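Section 5 – Sink, rack and dishwasher

Read this before first wash-up. Applies to the kitchens at Jurkine and the flat above. If you're in the Tarar building your sink is the old single one from 1980, skip to section 6, most of this won't match.

5.1 Before you start

1. Find the isolator switch for the dishwasher. Tall cupboard, top shelf, behind the bin bags. Should be on. Leave it on.
2. Stopcock is under the sink, left side. Quarter turn. Don't force it.
3. Run the cold tap for a minute if the place has stood empty.
4. Check the filter in the bottom of the dishwasher. Twist, lift, rinse, put back. It clicks when it's home.

Note: no click, no wash. The machine will run but you'll get grit on everything.

5.2 Laying out the drying rack

The rack rolls up. It lives in the drawer next to the cooker when not in use, rolled, with the elastic band round it.

1. Wipe the rim of the sink. Crumbs under the rack make it rock.
2. Unroll it over the small basin, not the big one. It's too short for the big one and will drop in, usually with a glass on it.
3. Silicone ends sit on the worktop. Press down both sides.
4. Push it about a bit. If it slides, the worktop is wet. Dry it and try again.

Bit of an angle is fine. It doesn't have to be dead square, just needs worktop under both ends.

Caution: no cast iron on the rack. No full stockpot either. The rods bend and they don't bend back.

Caution: not a trivet. Hot pans go on the hob or on the cork mat.

5.3 Washing by hand

Big basin for washing, small basin for rinsing and draining. Please keep it that way round, the waste on the small side is slow and clogs if you scrape plates into it.

1. Scrape into the food bin first.
2. Fill the big basin to just under half.
3. Glasses, then cutlery, then plates, pans last.
4. Pull the spray head down to rinse. Let it go back up slowly, don't ping it.
5. Rinse and stand things on the rack.

Bowls on their side, leaning, so the water runs out. Upside down they hold a ring of water underneath and it's still there in the morning.
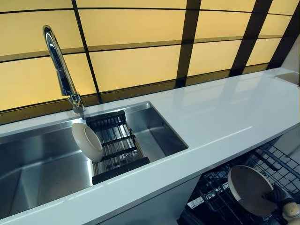 Plates between the rods if they'll stand, otherwise in the dishwasher. Mugs upside down at the far end. Knives never on the rack – wash, dry, back in the block straight away.

6. Clear the rack before bed. Things left on it overnight just get added to.

Tap: lever is at the base. Small movements. It's stiffer towards hot and if you yank it you get the lot at once.

5.4 Loading and running the dishwasher

1. Pull the bottom rack all the way out before you load the back. Saves your knuckles.
2. Big plates at the back, small in front, all facing the middle.
3. Bowls tilted, not nested. Nested bowls come out dirty, every time.
4. Cutlery handles down except sharp knives, which don't go in.
5. Spin both arms by hand. If one catches, something's too tall. Move it.
6. One tablet in the flap. Shut flap.
7. Programme 2 for everyday. Programme 5 only for baked-on stuff, it takes almost three hours.
8. Close door, press start.

Note: if the light blinks and nothing happens the door isn't shut properly. Push harder, top middle.

Note: salt light on = salt. Box is under the sink. Unscrew the cap, pour, wipe up what you spill or it'll mark the steel. Then run a cycle strait away.

Caution: door down is a trip hazard and a shin hazard. Don't leave it open and walk off. And don't let children sit on it, the hinges at Flastano went exactly that way.

5.5 Emptying

1. Wait until the beep, then another 15 mins. Steam.
2. Bottom rack first. Do the top first and it drips on the dry plates.
3. Stack on the worktop to the right, then put away in one go.
4. Anything plastic will be wet still. Towel.
5. Leave the door open a crack for an hour if you're staying in the room, otherwise shut.

5.6 Cleaning the worktop, sink and panels

Worktop – damp cloth, drop of washing-up liquid, then dry cloth. It's glossy and shows every smear, so the dry cloth isn't optional. No scouring pads, no cream cleaner, no bleach.

Sink – soft sponge, along the grain of the steel. Limescale round the tap, white vinegar on kitchen roll, leave it ten minutes, rinse well.

Backlit panels behind the sink – switch OFF first. Cloth barely damp. Never spray anything directly at them, spray the cloth. Dry the strips between the panels aswell or they streak.

Drying rack – weekly, Sunday is the usual day. Warm soapy water in the big basin, old toothbrush round the silicone ends. Dry flat before you roll it up.

Problems with any of this: leave a note for Nataša Leka in the Lerkix book by the front door. Leaks, ring, don't write. Number's inside the cover.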